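Search this site
Enter keywords
Go

Looking After Wooden Tables and Other Dark Furniture

Most damage to a dining table is damage to the finish. The wood underneath is usually fine. Before you try to fix anything, find out what the finish is, and the rest of this page will be easier to follow.

Finding out what finish you have

Pick a spot that doesn't show, such as the inside of a leg. Put a drop of rubbing alcohol on it and wait a minute. If the surface goes soft or tacky, it is shellac. If nothing happens, try a drop of lacquer thinner in a different spot. Lacquer will soften. Polyurethane may wrinkle or do nothing at all. An oiled surface has no film on it, and a drop of water left there for a while will darken the wood instead of sitting up in a bead.

Wax can be on top of any of these. Scrape lightly with a fingernail. If you get a soft curl under the nail, there is wax, and you will need to take it off with mineral spirits before the tests above mean much.

Write the answer on a piece of masking tape and stick it under the top. I did this with every piece in the house and have been glad of it more than once, mostly with the hall bench, which I had always taken for varnish.

Everyday cleaning

A soft cloth, barely damp, then a dry one. That takes care of nearly everything. Old T-shirts are good if you cut off the seams and the printed part. Microfiber is fine too, but wash it separately from towels or it picks up lint and puts it back on the table.

For sticky spots use a few drops of dish soap in a bowl of warm water. Wring the cloth hard. Wipe with the grain, wipe again with plain water, and dry right away.

Skip these:

- Spray polish with silicone in it. It looks good for a day and makes any later refinishing harder.
- All-purpose kitchen spray.
- Vinegar and water on a waxed or shellacked top.
- Melamine sponges on anything glossy. They are a fine abrasive and leave a dull patch.
- Olive oil and other cooking oils. They never dry and they go rancid.

Dark pieces show dust sooner than light ones, and a dry cloth mostly pushes it around. Dampen the cloth slightly and fold it so you can turn to a clean side. Do the legs and base first if they are grimy, then change cloths for the top.

White rings

A white ring is moisture caught in the finish. Leave it alone overnight first. Plenty of them fade without any help.

If it is still there in the morning, lay a dry cotton cloth over it and run a warm iron (no steam, low setting) across the cloth for a few seconds at a time. Lift and look each time. Stop when the ring is gone or when the surface starts to feel hot to the hand. I would not do this on shellac, which doesn't like heat.

The other way is a dab of plain petroleum jelly left on the ring overnight and wiped off in the morning. It is slow and sometimes takes three nights. Mayonnaise does the same job with more smell.

Toothpaste gets recommended a lot. The plain white kind is a mild abrasive and will take off a light ring along with a little of the shine. You then have to buff the whole top to match, so save it for last.

Black rings

A black mark has gone through the finish and into the wood, usually water reacting with iron or with the tannin in oak. You can't wipe it away. The finish has to come off in that area, and the stain is then bleached with oxalic acid, sold in hardware stores as wood bleach. Wear gloves and eye protection, follow the label, and rinse well. Let the wood dry a couple of days before you put anything on it. On a veneered top I would think hard about living with the mark or putting a bowl on it.

Scratches

Fine scratches in a film finish can usually be hidden with paste wax in a color near the wood. Rub it across the scratch, wait ten minutes, and buff with the grain. I use a dark brown wax from Rudwood on the older pieces. Any tinted wax will do.

Scratches you can catch with a fingernail need filling. Wax filler sticks are the easy way. Warm the stick in your hand, press it in, level it with the edge of an old plastic card, and buff. Buy two shades, one on either side of the color you want, and mix them. A single shade nearly always looks like a line of crayon.

The trick of rubbing a walnut on a scratch works a little on light scratches in medium brown wood. On very dark wood it does nothing useful. A felt-tip touch-up marker is better there. Dab, wait a few seconds, and wipe with a finger while the ink is still wet, or the edges will show as a darker outline.

Dents

If the wood fibers are crushed and not torn, steam will often raise them. This works on bare or oiled wood. On a varnished surface the moisture can't get in.

Put a few drops of water in the dent and let it soak. Fold a damp cloth over it and touch the tip of a hot iron to the cloth until it steams. Check, and repeat. When the wood has come up level, let it dry until the next day and sand lightly with 600 grit before re-oiling. People tend to sand too soon and end up with a hollow once the wood shrinks back.

Sandpaper, briefly

100 grit is for stripping and shaping. Don't bring it near a finished top unless the whole top is going to be redone. Between coats of varnish use something fine. I keep a sheet of 1,000 as well, used with a little mineral spirits, to take off dust specks after the last coat has cured. A worn piece is gentler than a new one, so keep the used scraps in an envelope with the grit written on it. Always sand with the grain and wrap the paper around a cork block on flat areas. Fingers leave grooves.

Wobbly tables

First check the floor. Move the table a foot or turn it halfway around. If the wobble goes away, the table is all right and you can put a felt pad under one leg.

If it still rocks, turn it over onto a blanket (get a second person for this) and look at where the legs meet the apron. Many tables have a metal or wooden corner block with a hanger bolt and a nut. Tighten each nut a bit at a time, going around, as you would on a car wheel. Don't force it. Hanger bolts pull out of old wood.

For a loose glued joint, take it apart if it will come apart. Scrape off all the old glue, put in fresh wood glue, clamp, and leave it till the next day. Squirting glue into the gap of a joint that is still half together almost never holds. Ottó Rácz, who taught me to do chairs, would tap each joint with a rubber mallet and listen before he decided which ones to open. A loose one rattles and a sound one doesn't.

Felt pads and feet

Stick-on felt pads slide off because the foot was dusty when they went on. Wipe the foot with alcohol, let it dry, press the pad down, and stand the piece up on it at once. Nail-on pads last longer under chairs. Put them in the center of the foot and drill a small hole first, or you can split it.

Under anything heavy that sits on a base or a solid box, use several small pads near the corners. One big pad in the middle lets it rock. Check them every March or whenever you do the heavy cleaning. Grit gets into the felt and scratches the floor worse than bare wood would.
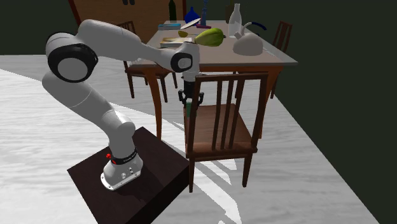

Very dark wood in the foreground, with the dining table off to the right.

Matching dark wood to dark wood

Two nearly black pieces in the same room can look quite different by daylight. One may be a brown stain laid on thick and the other a true black dye with brown showing through at the edges. Take a scrap of the same species, put your stain on it, add the topcoat, and hold it up against the piece at the time of day you use the room most. Stain always looks different under a finish. Wetting the scrap with mineral spirits will give you a fair idea if you don't want to wait.

For worn edges and corners, where pale wood shows, I use gel stain. It stays where you put it. Wipe on a small amount with a cotton swab, leave it five minutes, wipe back, and do it again the next day if it needs more. Seal with a thin coat of whatever is already on the piece.

Dark finishes also show every drip. Use thin coats and look across the surface toward a window while it is still wet enough to brush out.

Sun and heat

Direct sun fades most stained wood, though cherry goes darker. Move placemats, lamps and runners now and then so they don't leave an outline. If the table has leaves, put them in for a while each summer so they don't end up a different color from the rest.

Keep wood away from radiators and floor vents. If the top has to be near one, leave it free to move, and never screw a solid top down tight to the frame. Slotted holes or figure-eight fasteners let it swell and shrink with the seasons.

Rags

Rags with linseed oil or oil-based stain on them can heat up and catch fire by themselves. Don't leave them in a pile. Spread each one flat outdoors, away from the house, until it is stiff, or put them in a metal can filled with water with the lid on. Ask your town where to take them after that.

Cloths with only paste wax on them are usually kept and used again. Check the label on the tin for drying oils first. Mine are in a jam jar with the lid screwed down, on the shelf with the filler sticks.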